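Automated chore work

Automated chore work is the use of general-purpose manipulators to carry out small physical tasks that people do by hand in homes and light workshops: clearing a table, sorting mixed items, opening and closing containers, putting things back where they belong. It is distinct from fixed automation, in which a machine repeats one motion on parts that arrive in a known position. As of the most recent surveys in the field, no system performs such work unattended across a full range of household objects, although many single tasks have been shown under controlled conditions.

Background

Single-purpose machines have handled some domestic work for decades. Dishwashers and washing machines succeed by enclosing the task and leaving loading and unloading to a person. Floor cleaners move freely but do not grasp anything. The remaining work consists mostly of picking up, turning over, joining and putting away, and it resists enclosure.

Interest in two-armed tabletop stations grew once low-cost arms became common. Two arms allow one gripper to hold an object while the other acts on it, as when a lid is lifted or a strand is drawn straight. A typical station has both arms mounted on a rail at the near edge of a flat surface, with the items for the task laid out within reach of either gripper. 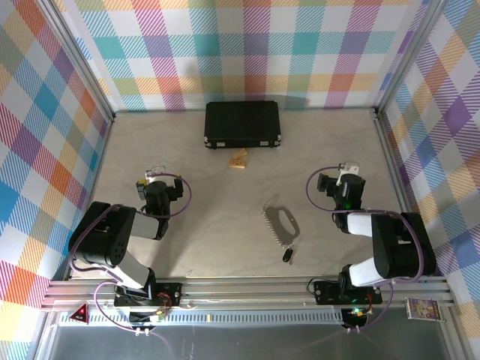
Task difficulty is usually graded by object and by contact. Rigid blocks on a bare surface are the easiest grade. Cases with latches are harder: the latch must be found, loaded in the right direction and released without pushing the case away. Thin flat items are difficult for parallel fingers, which need either an exposed edge or a second tool to raise one. Strands, chains and cords form a separate grade, as their shape changes with every contact.

The Kadlec scale

A scale proposed by Peter Kadlec, and used in the Doledska trials, sorts chores into five levels. Level 1 covers moving one rigid object to a marked place. Level 2 adds several objects of different kinds. Level 3 requires use of a container. Level 4 includes flexible or linked items. Level 5 is open-ended tidying with no list of objects given beforehand. The scale does not measure speed, a point on which it has been criticized.

Doledska trials

The trials were run by the Skukex laboratory in Doledska with arms and control software supplied by Kustanton. Each chore was attempted 200 times, with object positions changed between attempts. A Level 1 chore was completed without help on all but 19 attempts. A Level 4 chore, placing linked metal rings in a tray, failed or needed help on most of them. The commonest fault was a grasp that closed on one ring and pulled the rest of the cluster along with it. The second was contact between a fingertip and the table before the object was reached.

Janka Jurčo, who wrote the report on the trials, separated faults of sensing from faults of contact. Shiny metal on a pale surface gave poor depth readings, and the control software often placed the object a few millimeters too high or too low. Wrist cameras reduced this error at close range, but the fingers themselves hid part of the object during the last stage of the approach.
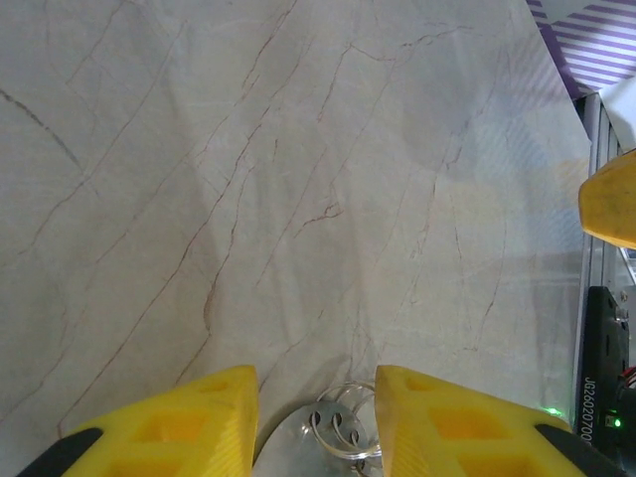

Finger design has a large effect on results. Printed fingers are light, cheap and easily replaced, and they flex slightly under load, which helps with uneven objects and hurts with thin ones. Rubber facing raises friction but wears at the tip. The Paulík fingertip, a narrow wedge form, was introduced for coins, washers and similar flat parts. It improved pickup from hard surfaces and made no difference on cloth.

Shop-floor use

Light workshops have adopted the technique sooner than homes. Kitting, in which a set of small parts is gathered into one tray, tolerates slow work and occasional stops. A station that calls for help 20 times in a shift may still be acceptable if a person is nearby. In the Skukex kitting cell the mean time per item was 23 seconds, several times that of a practiced worker.

Limitations

Recovery after a fault remains the main obstacle. A person who drops a ring looks for it; most control software either repeats the same motion or halts. Other open problems include judging when a chore is finished, handling objects that have slid out of reach, and the cost of setup for each new site.

See also

Bimanual manipulation
Bin picking
Kitting
Parallel gripper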